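Forum Clalgate > Maison et bricolage > Petits meubles, finitions
Sujet : Plateau blanc mat, lumière en pleine figure et ombres partout

grisouille60
J'ai repeint le plateau de ma table de travail en blanc mat au printemps, deux couches de Mazza, ponçage entre les deux, tout bien sagement. Résultat superbe pendant une semaine. Depuis, je découpe mes patrons dessus le soir et j'ai l'impression de travailler dans un théâtre d'ombres. Dès que j'avance la main, impossible de voir mon trait de craie. Changer la lampe ? Changer la table ? Changer de loisir ?

pot_de_colle
Changer la lampe. Le mat n'y est pour rien, il évite les reflets, il n'a jamais promis d'éviter les ombres. Tu es éclairée d'où ?

grisouille60
D'une suspension Flommont, au milieu de la pièce. La table est contre le mur. Donc la lumière arrive dans mon dos, oui, je vois où tu veux en venir et je n'aime pas ça.

pot_de_colle
Je n'ai rien dit.

Vieux Rabot
Moi je dis que c'est le blanc. J'ai fait toute ma vie de l'établi en hêtre et je n'ai jamais vu mon ombre me faire des misères. Le blanc c'est pour les frigos. Un plateau gris moyen et on n'en parle plus.

mirabelle_et_cie
@Vieux Rabot une ombre sur du gris, c'est quand même une ombre. On la remarque moins, mais le trait de craie aussi, surtout s'il est blanc...

Vieux Rabot
Il y a des craies bleues.

mirabelle_et_cie
Sur du gris. Bon courage le soir.
Pour nourrir le débat, chez moi aussi le plateau est blanc et mat, et je vous mets le coin où je pose mes affaires :

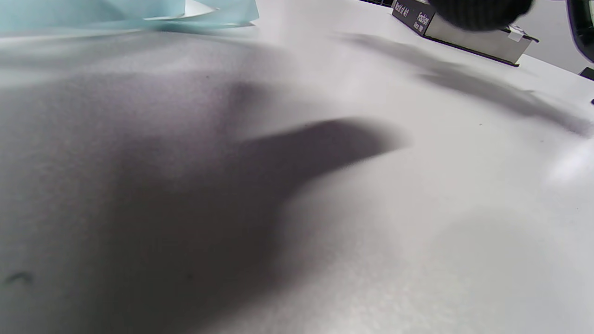
Mon plateau, avec l'ombre d'une main en plein milieu. Le bleu pâle en haut à gauche attend son tour, le livre noir cale ce qu'il peut.

Regardez le bord de l'ombre, il est tout flou, ça se fond dans le gris clair. Ça me va très bien, je devine ce qu'il y a dessous. Avec ma lampe de bureau précédente (un spot Praltton, tout petit, très fier de lui) j'avais un contour net comme du papier découpé et du noir à l'intérieur. Donc pour moi la question c'est la taille de la source. Une grande source, ou une source avec un diffuseur.

grisouille60
Ah oui, c'est bien plus doux que chez moi. C'est quoi le livre ? Je lis « Fashion » et la fin de quelque chose « of Art ».

mirabelle_et_cie
Un gros machin sur la mode, acheté pour m'inspirer. Il me sert à tenir le papier à plat. On fait ce qu'on peut de sa culture.

pot_de_colle
D'accord sur le diffuseur, pas d'accord sur « ça me va très bien ». Ton ombre couvre quand même un sacré morceau de table. Pour découper au cutter je n'y mettrais pas mes doigts. Il faut deux sources, une de chaque côté, et chacune éclaire l'ombre de l'autre. Si on est droitier et qu'on n'en veut qu'une, on la met à gauche.

Vieux Rabot
Deux lampes pour une table. Et deux chaises aussi, pour s'asseoir des deux côtés ?

pot_de_colle
Tu as combien de néons dans ton atelier, déjà ?

Vieux Rabot
Ça n'a rien à voir, c'est un atelier.

tantine_du_lac
Bonsoir, j'arrive avec mon grain de sel : du papier calque scotché devant la lampe, à bonne distance de l'ampoule, et une LED qui ne chauffe pas trop. Ça m'a coûté 2 euros. C'est affreux, mais la nuit je ne regarde pas la lampe.
Voir aussi le fil 3169, il y a trois pages sur les plateaux clairs, dont deux de disputes sur le vernis.

grisouille60
Lu le fil 3169. Je suis désormais fâchée avec le vernis sans en avoir jamais mis.
Bon, essai de ce soir : j'ai tourné la table pour avoir la suspension sur ma gauche et j'ai ajouté la lampe de chevet avec son abat-jour en tissu, de l'autre côté. Je revois mes traits. Par contre, la porte du placard ne s'ouvre plus qu'à moitié.

pot_de_colle
Il y a quoi dans le placard ?

grisouille60
L'aspirateur.

mirabelle_et_cie
Alors ne touche plus à rien.

Vieux Rabot
En gris, elle serait restée contre le mur, cette table.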